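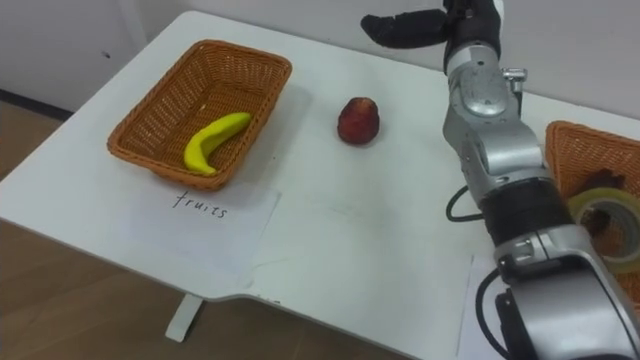
Fruit basket with its label, banana in, red one still on the table. Second basket is behind the arm.

2nd June

Spent the morning on the sorting table and the afternoon on the equipment request, and the two didn't agree with each other very well.

Kittipong wants a second arm in before December. Ekkachai wants the new Ralier gripper and says we can wait on the arm. I'd like somebody to tell me what either one is going to do that we can't do now.

Quotes so far, all before tax:
Gripper, Ralier, padded fingers, with mounting plate: 3000
Wrist camera kit from Higuchi: 1358
Collau support plan, one year: 1000
Second arm: still no number. Bosness will only talk price after a site visit, which I read as "more than you want to hear".

On the gripper. The claim in the brochure is better hold on curved and glossy things. Fair enough, a plastic banana is curved and glossy. But I went back through my notes for the last few weeks and most of what I wrote down as trouble was the arm going to the wrong spot, or going to the right spot and then the wrong basket. New fingers won't fix that. I asked the Ralier rep for test results on small round objects and got the brochure again, with a different cover.

On the camera. This is the one I could be talked into. When the arm is over the table it hides a good part of the right side from the head view, including most of the second basket and the paper in front of it. If the policy is supposed to read a handwritten label, it would help if it could see the label. Before spending 1358 on that I want to try moving the right-hand basket toward the middle and parking the arm further back between picks. Costs nothing. Kamol Y. thinks it'll get us most of the way. I think it might get us some of the way.

Labels: Kamol Mahawong asked if we should budget for printed ones. No. The whole point was that a person can scribble a word on a sheet of paper and put it down. If it only works with printed cards I'd rather find that out than buy our way around it.

Support plan: we opened two tickets last year and solved both ourselves while waiting. Leave it off, unless Somkiat knows something about the warranty that I don't. Ask him.

Plan before anybody signs anything:
35 runs with the layout as it is, labels handwritten by different people
35 more with the right basket moved in
Log every miss as wrong place, wrong basket or dropped – pick one, no "other"

If drops come out on top I'll sign for the gripper and buy Ekkachai lunch. Until then the request goes up with the camera marked "maybe" and the other lines blank.

Also need more tape, and a marker that isn't half dry. Those can come out of petty cash.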